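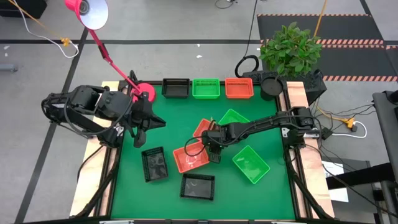
Sorting out the small baskets

January 27, 2023

I have been putting off the baskets since before the holidays. They came in over a couple of years, a few at a time, mostly from the Prasine store on the way home from Ullthorpe. Every time I had a new category of junk I bought another one. They're the small open plastic kind in black, green and orange, with little holes in the sides. They get used for everything: batteries, tape, seed packets, charging cables, pens, the screws left over from the Ki shelf.

The trouble was that the colors didn't mean anything. I had batteries in a green one and more batteries in a black one. Seed packets were in whichever basket was nearest when I came in from the garden last March. I knew where most of it was, but my sister didn't, and when she stayed here she opened every drawer to find a pen.

So I emptied all of them onto newspaper in the hall and got the baskets out on the green table by themselves. I wanted to see what I had before deciding what went where. Having them spread out at all angles was a mess to look at but it did help. A basket with nothing in it is easy to move around. A basket full of screws stays where it is for a year.

What I decided on is pretty simple.

Black is for hardware and anything electrical. Batteries, fuses, picture hooks, the Ki screws, adapters. Dark plastic doesn't show the grime, and those baskets get handled with dirty hands.

Green is for plants and garden. Seed packets, labels, twist ties, the small snips, the bottle of feed for the potted tree.

Orange is for paper and desk things. Pens, stamps, envelopes, tape, the stapler. Those are what people ask me for most often, and orange is easy to spot on a shelf.

I keep them in that order too, black then green then orange, left to right. There's no deep reason for it. I just found that if I set the first ones down that way, I kept doing it, and after a while it looked wrong any other way.
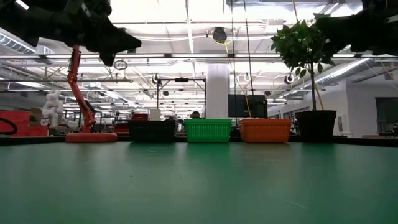 Floarea Pascu thinks color alone is not enough and that I should put a label on every basket, front and back. She labels the lids of her spice jars and the insides of her cupboard doors, and she told me that a color system lasts until the first person who wasn't there when you made it up. I said I would give it until March and see. She said she would bring the labels anyway.

She may be right about the black ones. "Hardware and electrical" covers a lot, and when I put everything back I ended up with picture hooks in the same basket as the fuses. I've split those for now with a piece of cardboard cut to fit across the middle. It's a cereal box, so it won't last, but it will show me whether I want a divider at all before I spend money on one. Holtutow sells dividers in a set and I don't need a set.

Two notes if you are doing the same job at your place.

Wash the baskets while they're empty. I used warm water, dish soap and an old toothbrush for the holes. Lint gets packed into the corners and wiping won't get it out. Let them drain upside down on a towel overnight. Seed packets will soak up whatever water is left in the bottom.

Throw things out before you sort them and not after. I sorted the pens first, then tested them, and most of the pile went in the trash. I could have saved myself that hour. Same with the seed packets. A few were old enough that I couldn't read the variety anymore.

The newspaper in the hall is gone and the baskets are filled again, apart from one orange one that I haven't found a use for. The tree still needs a bigger pot, and I have to buy soil for that. The kitchen drawer is next, the one with the string in it.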